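Kenna Sutherland
@kennasuth

1/ Office tidy, a thread. Started at 3 in the afternoon with a coffee and far too much confidence. I have 13 boxes to break down and one desk to sort out before my sister comes to stay!

2/ White boxes first. I used to just stomp on them (very satisfying, terrible idea, they spring back up and get you in the shin). Now I open the flaps right out, find the folds and work along them. So many flaps on one box, who designs these things?

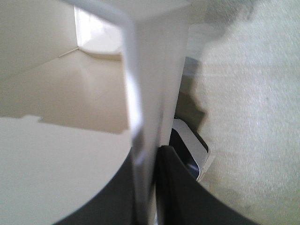 3/ Dayana Quintero asked if I keep any. Yep, a couple of the sturdy ones for Christmas decorations. The rest go out with the recycling, flat and tied with string.

4/ Now the desk. Honey-coloured wood, rounded corner, little grooves along the front edge, and I love it to bits. Paid 47 bucks for it secondhand in February and Bogdan Matei helped me get it up the stairs. I still owe him a beer for that.

5/ My only gripe is the gap between the desk and the wall. It's a dark skinny thing and it eats pens. I've lost a good ruler and my favourite eraser down there.

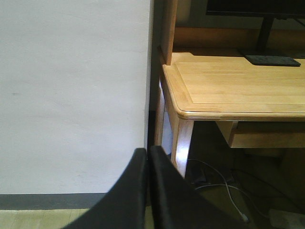

6/ Current plan is to pull the desk out, vacuum along the baseboard, then push it back as snug as it'll go. Delia Olteanu reckons a strip of foam down the side would do the trick. Has anyone tried that? What colour did you get?

7/ Tea break. Back to the boxes after this, if I can find the string.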